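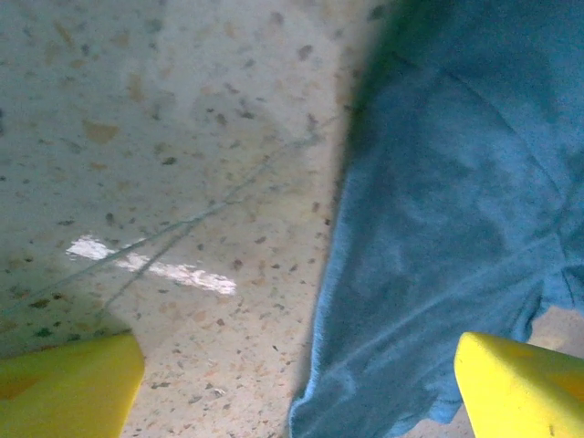
Wattimena Park and the Oltstead Shore: Who Takes Care of the Land?

Student project report, July 21, 2018

1. Introduction

The purpose of my project was to understand how the land on the north shore at Oltstead became a public park, and how it is managed today. I chose this subject when I learned that the park has two owners. Most people who swim or fish there do not know this, and I did not know it either before I started.

2. Sources and method

I used the meeting records of the township, which are kept at the public library, and an old map of the shore made by the surveying firm Zondex. I also walked the whole shore trail on 2 different days and compared the map with what is there now. The records before the first lease are not complete. Several pages are missing, and for these years I had to use the newspaper.

3. How the park began

The land was first used as a pasture. The family farm was divided, and the lower part, which was too wet for corn, was offered to the township for a low price. The township could pay only for the meadow. The beach and the small woods behind it were bought by the county, and then leased to the township for 50 years. This lease is still valid, and it explains many things which look strange to a visitor. For example, the grass in the meadow is cut by one office and the grass near the beach by another, and the two offices do not use the same calendar.

The name Wattimena was given to the park later. Before this, the maps say only "Lower Meadow".

4. The wetland

Behind the beach there is a wetland of more than 33 acres. In the first years it was planned to drain it and build a parking lot. The plan was discussed at many meetings and was finally dropped, because the cost of the drainage was too high. I expected to read about birds or plants in these discussions, but the records speak almost only about money.

Today the wetland is the best known part of the park. The boardwalk was built under a program called Flatilance, which pays for trails on wet ground. The program covers the building but not the repairs – these must be paid by the township. On my second walk I found the east end of the boardwalk closed, with a notice that it will open again in August.

5. Results

The divided ownership makes small decisions slow. A new bench near the beach needs permission from both sides. On the other hand, the lease does not allow any part of the shore to be sold or fenced, and I think the beach is still open to everybody for this reason.

6. Limits of the work

I could not find the original text of the lease, only a summary of it in the township records. I also did not have time to study the fishing rules, which changed several times. The map by Zondex does not show the water line clearly at the west end, so my comparison for this part is not exact.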